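Restance - rangement de pièces en désordre

Version de février. Fiche rédigée par Bernadette Mbeki, relue par Alcides Pacheco.

Contenu

Restance rassemble 900 relevés de rangement d'objets courants : vaisselle, jouets, emballages, petits accessoires de cuisine. Chaque relevé associe une photo à une courte note en français. Les notes disent ce qui se trouve dans la pièce et où les objets devraient aller.

Répartition

entrainement/ : 500 relevés
validation/ : 300 relevés
a_revoir/ : le reste, notes incomplètes ou désaccord entre annotateurs

Format des notes

Un fichier texte par relevé, encodé en UTF-8, avec trois champs : objets, emplacement, remarque. Le champ remarque peut rester vide. Les couleurs sont données au plus simple (rose, bleu clair, mauve) et sans nom commercial.

Règles d'annotation

Un objet posé sur un bac n'est pas noté comme rangé dans ce bac. Un objet dont l'usage reste douteux prend un terme général : panneau, flacon, sachet. Les salissures sont notées à part, dans remarque, et ne changent pas l'emplacement prévu. Sunita Van Dusen a repris toutes les notes de validation selon ces règles - celles d'entraînement ne le sont qu'en partie.

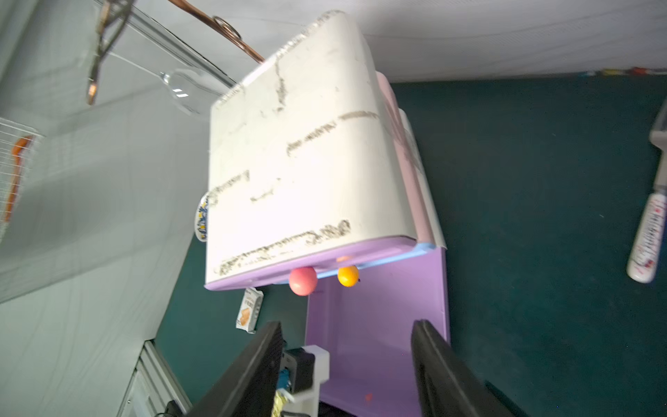 Les bacs ont posé le plus de difficultés aux annotateurs, surtout quand plusieurs objets plats s'y appuient. Pour ce relevé, la planche blanche tachée est notée « sur le bac mauve », et les deux petites balles, une rose et une jaune orangé, « contre le rebord du bac ». Le verre à pied couché porte la mention « à redresser ». Le sachet blanc et orange va dans « sol ».

Limites connues

Les pièces claires sont surreprésentées. Le mot « panneau » recouvre des objets très différents et mériterait d'être découpé. Le dossier a_revoir/ ne doit pas servir à une évaluation.

Corrections

À envoyer à Clyde Esposito, avec le numéro du relevé. Elles sont intégrées le mercredi.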